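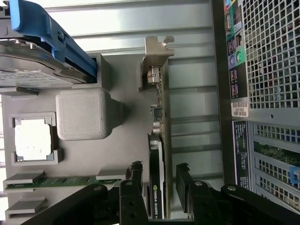 The inside of a computer workstation, with a hard drive in a blue carrier.

Endside sign Manzano winger and Ekside goalkeeper

Feb 16, 2020

Endside have completed the signings of a winger from Manzano and a young goalkeeper from Ekside, the club confirmed.

The winger joins on a permanent deal after talks that stretched over most of the winter. Manzano turned down a first bid in the fall and held out for a sell-on clause, which Endside agreed to last week. He started the season as a regular but lost his place after a change of coach, and scored five goals in all competitions before the move.

The goalkeeper, a product of the Ekside academy, goes straight into the Endside reserve side. He has yet to play a senior league match but was on the bench seven times this season. Both players have signed two-year contracts.

Sporting director Lorraine Fairweather said the club had been short of width since the start of the campaign.

"We lost players on that side early on and we have been moving people out of position to cover it," she said. "He can play on either flank and he is ready to go now. The goalkeeper is one for later. We want him training with the first team once or twice a week and playing every reserve game."

Fairweather said no further arrivals were planned in February, though one or two fringe players may still go out on loan. Talks with Brarkov over a young center back have stopped for the time being, with the clubs apart on who would pay his wages.

The winger trained with his new teammates for the first time on the morning after his medical and is in line to make his debut at home to Brarkov. He will have to settle for a place among the substitutes if the current front line is kept together, after a win and a draw in the last two matches.

Manzano are not expected to bring in a replacement and will promote from their youth team. Ekside said they would receive a further payment if the goalkeeper plays for the Endside first team.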